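Section 5. Positioning the Arm at a Kitchen Counter

Scope

This section applies to home builds in which the arm stands on its own table next to a kitchen counter and handles dishes. It assumes that the mounting table has been assembled and that the controller has passed the start-up check in Section 4. Builders using the shared workshop at Himthorpe should also follow the posted shop rules.

5.1 Placing the table

1. Set the mounting table on a level floor and lock or shim all legs.
2. Turn the base so that the arm reaches the counter with the elbow bent. Full extension at the farthest working point is not acceptable.
3. Open the dishwasher door completely and pull out the upper rack. Confirm that neither can strike the table.
4. Route the power and network cables down the side of the arm. Leave enough slack at each joint for full rotation, and secure the cables at the base.
5. Tighten the table clamps by hand, then one quarter turn further.

CAUTION: Keep hands and faces out of the reach of the arm whenever the controller is powered. The stop button must be within reach of the operator at all times.

5.2 Setting the counter height

1. Measure from the top of the mounting table to the top of the counter. Enter the value in millimeters in the Drindeo settings file, under "surface".
2. Move the gripper by hand to a point above a plate on the counter. Use an unbreakable plate for this step.
3. Lower the gripper until the fingertips are just clear of the rim. Save the position as "plate_high".
4. Repeat at the near edge of the counter and save the position as "plate_low".

Note: Direct sunlight on the counter may affect camera-based detection. Where this is a concern, repeat the check in the evening with the room lights on.
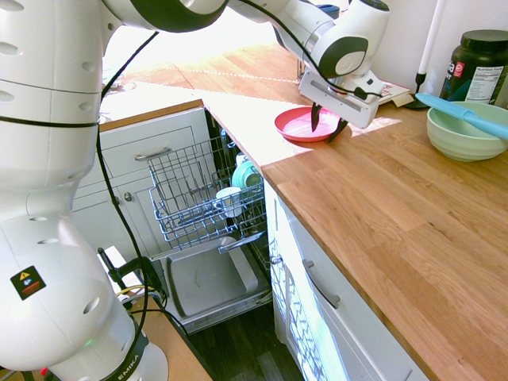 Can the saved positions be reused after the table has been moved?

They should be recorded again. Even a small shift of the base changes every saved point, and the software does not detect the change.

5.3 First motion test

1. Set the speed limit to the lowest value.
2. Clear the path between the two saved positions.
3. Run "plate_high" to "plate_low" with the gripper open. Stop at once if a cable pulls tight.
4. Run the same path with the gripper closed on the test plate.
5. Record the result in the build log. If error 686 appears, the surface value is missing or out of range; return to 5.2, step 1.

CAUTION: Do not run the arm with the dishwasher in operation. Steam and standing water present a hazard to the wiring.

5.4 Support

Questions about this section may be sent to Xiaoqing Kang at the Brophy workshop desk, which is staffed on Thursday evenings. Please include the build log and the settings file with each request.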